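Chapter 6
Floors and Slabs

Before you read
Find a concrete floor in your school, garage, or local store. Look for lines, stains, and patches where the surface shines more than the rest. Keep your notes for the activity on page 729.

A concrete floor looks like the simplest part of a building. It is flat, it is gray, and most people never think about it. Yet the floor carries every load placed on it, and mistakes made on the day it is poured are hard to fix later.

In this chapter you will follow one project, the Gretska warehouse in the town of Sirkow. The builder, Flokent, replaced an old timber floor with a ground slab of 400 square meters. The work began in June, with the first truck on site at 5 a.m. to avoid the afternoon heat.

6.1 Why slabs crack

Concrete shrinks as it dries. The ground under the slab holds it back, and the pull between the two can open a crack. Builders cannot stop the shrinking, but they can choose where the crack goes. They cut straight grooves, called control joints, into the young slab - the concrete then tends to crack along the bottom of the groove, out of sight.
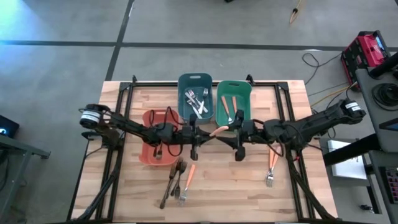 Joint spacing depends mainly on thickness. The Gretska slab is 15 centimeters thick, and its joints form panels that are close to square. Long, narrow panels are more likely to crack across the middle.

Key terms
ground slab
control joint
curing
subbase

Section 6.2 looks at the subbase, the layer of packed stone under the slab.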